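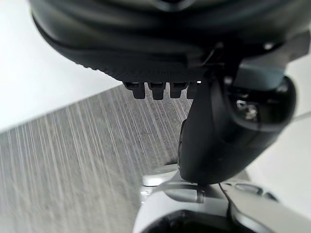
How to enter your work for a local journalism award

By Hina Rajput

I've helped reporters put entries together for years, and I still love it – you get to sit down and read a colleague's best work from start to finish! Most of the job is tidy preparation, so here is how I go about it.

Step 1. Pick the category first
Read every category description before you look at your cuttings. A story on council housing might fit news, features or investigation, and the wording tells you which. Check the dates as well. Many awards run from January to the end of the year, and a piece published one day outside the window is out.

Step 2. Choose one strong story
Make a longlist, leave it overnight, then cut it down to two. Ask someone from outside the newsroom to read both. When Kyriaki Makris entered her series on the Plornach ferry, she was set on sending part three. Her sister much preferred part one, and part one was shortlisted (she has never quite forgiven her).

Step 3. Write the supporting statement
This is the fun bit. Say what you found, how you found it and what changed afterwards. If you went through 136 pages of planning papers, say so in a single sentence and move on. Leave out your career history unless the form asks for it.

My first drafts always run too long, so I read them aloud and cross out anything I stumble over. Aim for short sentences and plain verbs.

Step 4. Gather the proof
You will usually need:
A PDF of the page as published
A working link, with no paywall
The date of publication
A note from your editor
An English translation, if the story ran in another language

For audio, check the length limit. If it says 30 minutes, trim to that and mark where you've made cuts.

Step 5. Credit everyone
List photographers, producers, translators and fixers, and check how they spell their names. Do ask before naming anyone who worked on a sensitive story.

Step 6. Send it early
I try to submit 48 hours before the deadline. Open every attachment once more on a different computer, then press send and save the confirmation email – and go and have some cake!

Last updated 8 August 2026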